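2020-02-17

# Stop buying arms first

Every few weeks somebody walks into the Drernthorpe workshop with a big box under one arm and a look on their face. Robot arm. Bought with the Christmas money, or the tax refund, or both. And every few weeks I want to say the same thing and I don't, so I'm saying it now, fast, before the kettle boils.

Start with the grippers. Hold them in your hands. The arm can wait.

I did it the wrong way round myself. Got a secondhand Gorkitz arm two winters back, six joints, lovely thing, sounds like a coffee grinder. Spent the whole first winter on the shoulder. Calibrating it, re-calibrating it, printing a new bracket for it, finding out the bracket was fine and the table was crooked. By spring it could reach any point over the bench and do nothing when it got there. The claw that came with it couldn't hold a pencil unless the pencil wanted to be held.

What a hand does is the hard part. Reaching is mostly math, and the math has been done by other people and they give it away. Closing on a thing that's slippery, or squashy, or see-through, with a lid – that's where a home build lives or dies. And you can work on that part for months without owning a single motor bigger than your thumb.

So, handheld grippers. Two fingers each, soft pads on the ends, a printed marker on a block so the camera knows where the thing is. You hold one in each fist and do the job yourself, slowly, feeling like a lobster. The parts for our pair cost us 80 dollars, not counting the camera and not counting the pads we ruined. We ruined a lot of pads. The first ones were cut from a Hämmerli shoe insole and they shed black crumbs on everything.

You learn stuff in one evening that I didn't learn in that whole winter. That you cheat with your wrist constantly. That you push things against other things to turn them. That a flat box on a bare bench skates away and the same box on cloth stays put. None of this is in the arm manuals. Its in your own forearms, once you've taken the fingers away from yourself.

I know the arguments against. People make them to me at the sink.

One: it's not a robot. Fine. It isn't. A sketch isn't a house either and I'd still like to see one before the concrete goes in.

Two: hands are too good, so you'll design something no cheap arm can follow. This one's fair, and I go back and forth on it. My answer is to go slow, and plant your elbows, and be strict about it. If you catch yourself doing a flick no hobby servo could do, that try doesn't count. We logged 47 tries at one box in January and threw out a good chunk for exactly that. Annoying. Worth it though.
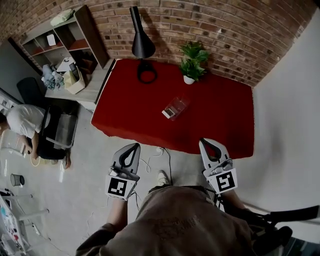 Three: it's boring. Yes! Same small thing, over and over, sore thumbs, someone else getting on with their own project and not looking up. The arm people have more fun for the first weekend. Then they have a shoulder problem and they're on the forum at midnight asking about backlash, and I'm home in bed.

There's a money side too, which shared shops don't like talking about. An arm takes over a bench. It needs bolting down, it needs a clear circle round it, it needs a sign so no one leans on it. A pair of handhelds goes in a drawer at closing time and somebody else gets the table tomorrow. With the space we've got and the rent going the way it's going, that matters more then which motors you picked.

I'm not saying never. I still have the Gorkitz. It's under a sheet, and when the fingers are good enough they go on the end of it, same pads, same spacing, and I'll probably spend another winter on that shoulder. The Dultari crowd across the river built theirs arm-first and it does wave very nicely at visitors.

But if you're standing there with the refund in your pocket, wait two months. Print some fingers. Go pick up your own lunch box with them and then tell me which joint you'd like to spend the money on.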